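Piltero Oval Bread and Fruit Basket
Woven table basket with braided rim
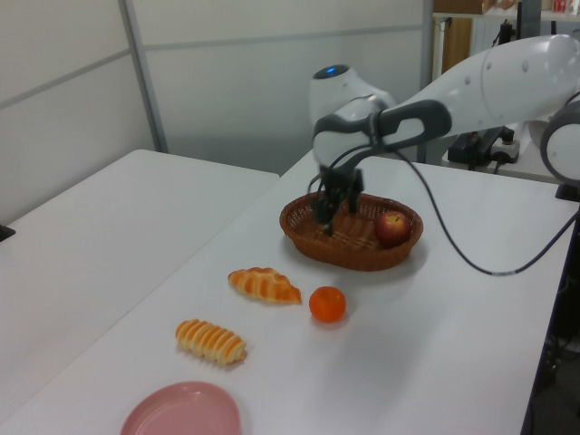
Overview

The Piltero is a shallow oval basket for the kitchen bench or the dining table. It is made from split willow, steamed and stained before weaving so the colour goes right through the strand. The rim is a thick braid worked over the top of the stakes, and it is the part you lift the basket by. There are no handles.

It comes from the Vasseur workshop range and replaces the older Pleline basket, which had straight sides and a thinner rim. The Pleline liner still fits, so if you already own one you can keep using it.

Sizes

Small: 32 cm long, 18 cm wide. Holds six bread rolls or a few pieces of fruit.
Large: 100 cm around the rim. Holds a sliced loaf with room at the ends.

Both sizes are woven by hand, so expect small differences in length and height from one basket to the next. If you are buying a pair for the same table, tell us in the order notes and we will pick two that match as closely as we can.

Materials and finish

Body: split willow
Rim: willow, braided
Finish: water-based stain, no varnish
Colour: reddish brown
Liner: sold separately, unbleached cotton

The stain is darker on the outside of the basket than on the inside when new. It evens out after a few months of use. Left near a sunny window the basket will fade on the side facing the glass, so turn it around now and then.

The inner wall is an open weave. Crumbs will come through it. For bread that has been cut, or anything seeded, use the liner or a folded tea towel.

Using it for food

Whole fruit and unsliced bread can go straight in. Wash fruit and dry it well first. Air moves through the sides, which helps citrus and apples keep, but soft fruit such as peaches and ripe plums will mark against the weave if left overnight. Use the liner for those, or keep them on a plate.

Bread straight from the oven should cool on a rack before it goes in the basket. Steam trapped under a loaf softens the base of the weave and can lift the stain onto the crust.

The basket is not suitable for the oven, microwave or fridge.

Cleaning

Turn the basket over and tap out crumbs. A dry pastry brush or an old toothbrush will get anything caught under the braid. For sticky spots, wipe with a damp cloth and a small amount of dish soap, then wipe again with clean water. Stand the basket on its side to dry, away from direct heat, and leave it overnight before using it again.

Do not soak it or put it in the dishwasher. If the willow becomes very dry in winter, mist the outside lightly with water. A dry basket creaks when you press the rim.

The cotton liner can be machine washed warm. It shrinks slightly the first time and has been cut to allow for this.

Storage

Small baskets nest inside large ones. Put a sheet of paper between them so the rims do not rub. Store them somewhere with moving air. A sealed plastic tub is a poor choice, as willow can go mouldy in one.

Loose ends

New baskets may have a few short strands sticking out underneath. Trim these flush with sharp scissors. Pulling them can loosen the row above. A strand that comes free from the rim is a fault, and we will repair or replace the basket.

Related items

Flositz bread cloth, plain weave, grey or natural
Cotton liner, small and large
Piltero round basket, same weave and colour

Ordering and returns

Small and large baskets are kept in stock most of the year. The large size often runs out in July, when the workshop closes for its annual break, and orders placed then are sent in the order they were received once weaving starts again.

Cafés and restaurants ordering 15 or more should write to us before placing the order, so that we can check the stain batch. Baskets from different batches can look mismatched side by side.

Unused baskets can be returned with the paper tag still attached to the rim. For hygiene reasons we cannot take back liners that have been opened.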